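How a Practice Robot Arm Works

The Tromberg Arm Kit is a computer program for schools. It puts a robot arm on the screen, inside a make-believe room. Students in grade 5 and up can use it to learn how an arm is built and how it moves. The kit is made by Hendbridge.

A robot arm has two main kinds of parts. The stiff parts are called links. Your forearm is a link. The places where links meet are called joints. Your elbow is a joint. The Tromberg arm has 7 joints, and each one turns around its own line, called an axis.

To move the arm, you pick a joint and type in an angle. The program works out where every link will end up and then draws the arm again. A lesson can hold up to 50 moves. You can save them and play them back in order.
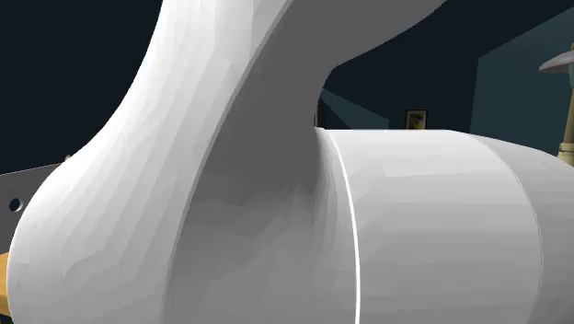 A curved white link meets a joint housing shaped like a cylinder.

The view can be set close to the arm or far from it. A close view is good for studying the shape of a joint. A far view is better for planning a long reach.

What can go wrong? If you type in an angle that is too big, the joint stops at its limit and a message tells you which joint it was. Nothing breaks, and you can enter a new number.

The kit comes with a workbook and a teacher guide. It does not include a real arm.

Contact: Hendbridge Learning, Odancombe | © 2024 Hendbridge | Back to top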